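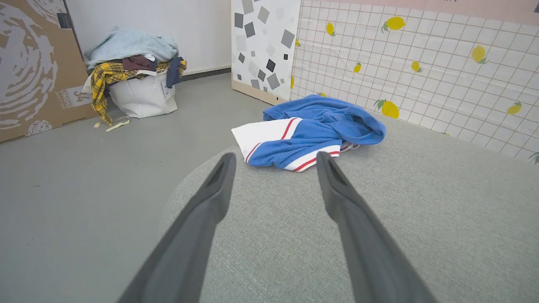
Wekesa Ondieki told us at the door that the laundry at Bradlow never really closes, and that February is when the hotels send the least. We had come for the afternoon open house, which started at 2.

The tour begins in sorting, where bags come in from the trucks and get weighed. Bradlow handled 2,666 pounds the day before our visit, most of it sheets. Shirts and other personal items go to a separate room upstairs.

The washers take up the back half of the building. It is loud, and they hand out earplugs. Rinse water is filtered and used again for the first wash of the next load, which saves 646 gallons a shift.

Pressing was the best stop. Oduor Mbwambo fed pillowcases into the ironer and let a few of us try. Mine went in crooked.

Parking is on the Urio side of the lot. Coffee was free.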